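# ¿Brazo nuevo o de segunda mano para un taller pequeño? ¿Y cuánto dejo para accesorios?

**Pregunta de Lachlan Harawira, 8/7/23**

¡Hola a todos! Me presento con un poco de vergüenza, que llevo meses leyendo y es la primera vez que escribo. Tenemos un obrador en Zadesstead donde montamos cestas de regalo con fruta y bebidas, y queremos comprar un brazo para la parte más repetitiva, la de meter cada cosa en su cesta. Tengo dos presupuestos encima de la mesa: uno de Trevaskis (nuevo, con 2 años de garantía) y otro de Wikus, de segunda mano y un 40 % más barato. La pinza va aparte en los dos casos. En temporada alta hacemos 91 cestas por turno, y antes de firmar nada estamos probando la tarea en simulación – las manzanas por un lado y las latas por otro. 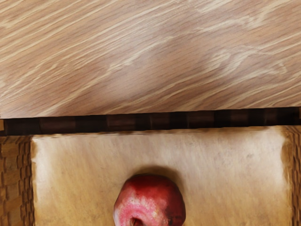
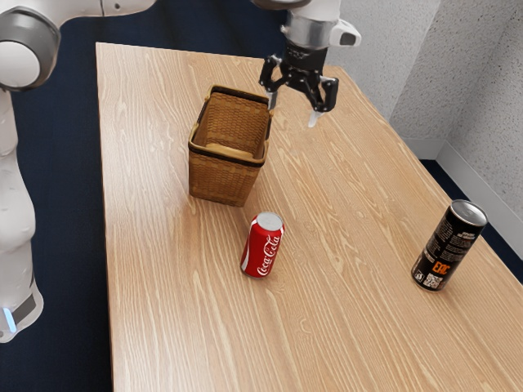
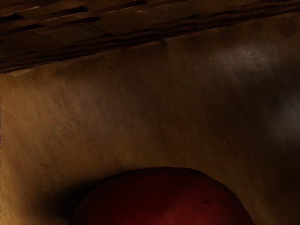
Mis dudas son tres: si me conviene el nuevo, si con una pinza de dos dedos me basta para todo el surtido, y qué parte del dinero tendría que guardar para lo que no viene en la oferta (mesa, vallado, formación, qué sé yo). Quisiera decidirlo antes de que se me echen encima los pedidos. ¡Gracias de antemano por la paciencia!

---

**Respuesta de Kane Katene** (la más votada)

Bienvenido, Lachlan, y nada de vergüenza, que por aquí hemos pasado todos. Yo empezaría por la pinza y dejaría el brazo para después. Una de dos dedos suele apañarse bien con las latas si la apertura da para el diámetro; con la fruta ya depende de las yemas, y unas blandas de recambio te ahorran muchos golpes. Pide que te presten una antes de comprarla. Mira también cuánto tiene que bajar dentro de la cesta, porque el cuerpo de la pinza es más ancho que los dedos y el borde estorba más de lo que parece en el catálogo.

Sobre el dinero: nosotros compramos en Brullgate en junio y el brazo se llevó poco más de la mitad del total. Lo demás se fue en:

- la pinza y 3 juegos de yemas
- una mesa que no se moviera (la primera sí se movía, y la pagamos dos veces)
- la evaluación de riesgos
- las horas de puesta en marcha, que siempre se quedan cortas

Si el de segunda mano viene con registro de horas y alguien que te lo mantenga cerca, no lo descartaría – pero pide el registro por escrito.

---

**Otra respuesta**

Nuevo. La garantía se paga sola.

---

**Otra respuesta**

Yo no tengo robot, tengo una cinta transportadora y muy contento, así que tómalo como lo que es. ¿Has mirado si todas las cestas son del mismo modelo? A mí el proveedor me cambió la medida de las cajas sin avisar y tuve que reajustar las guías una por una. Pregúntaselo antes de pedir más presupuestos, y suerte con la campaña.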